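Flircombe Workshop Forum > Home builds > Two arms and a clothes rack

nikach_3
My left gripper holds the hanger by the hook. Should I grip lower? 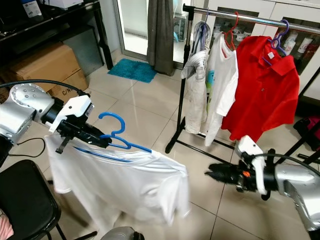
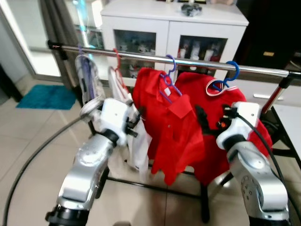
Page 3 of 11

Kodikara
I would stay with the hook. The shoulders of a shirt move too much.

nodum401
I don't agree. With the hook, any small swing becomes large at the bottom. Try the bar, and slower.

nikach_3
Slower I can do. But the bar is hidden when it is a jumper.

Abimbola Yusuf
Please tie your cables before you change the grip. Mine caught in December.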